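Reviews > Home > Storage > Baskets

Bråten wicker basket, two months in

By Huia Trevaskis

I bought the Bråten in August to replace a Hallia basket that had started shedding bits of cane on the floor. I paid $80 for it, a lot for a basket, so I waited before writing anything.

The weave is tight and even. I ran an old pair of tights over the inside and they snagged in one place, near the base. A little sandpaper fixed that. The rim is the best part. It doesn't bend when you lift the basket full, and my Hallia always did.

Mine holds bread on Sunday and mail the rest of the week. Crumbs get into the base and you have to turn it over and tap them out. Dravau sells a cotton liner that fits well enough, but it slides unless you tie it.

The smell was strong for the first two weeks. Leaving it by an open window helped. 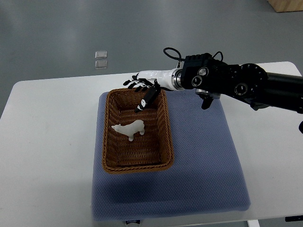
Wicker basket on a blue-gray pad, white table.

Set it on something soft if your table marks easily. The bottom is rougher than the sides, and it left a faint scratch on my sideboard.

I would buy it again, though I'd wait for a sale.

14 comments | 2 shares

Related reviews
Karnex wire fruit bowl
Dravau cotton basket liners
Hallia lidded hamper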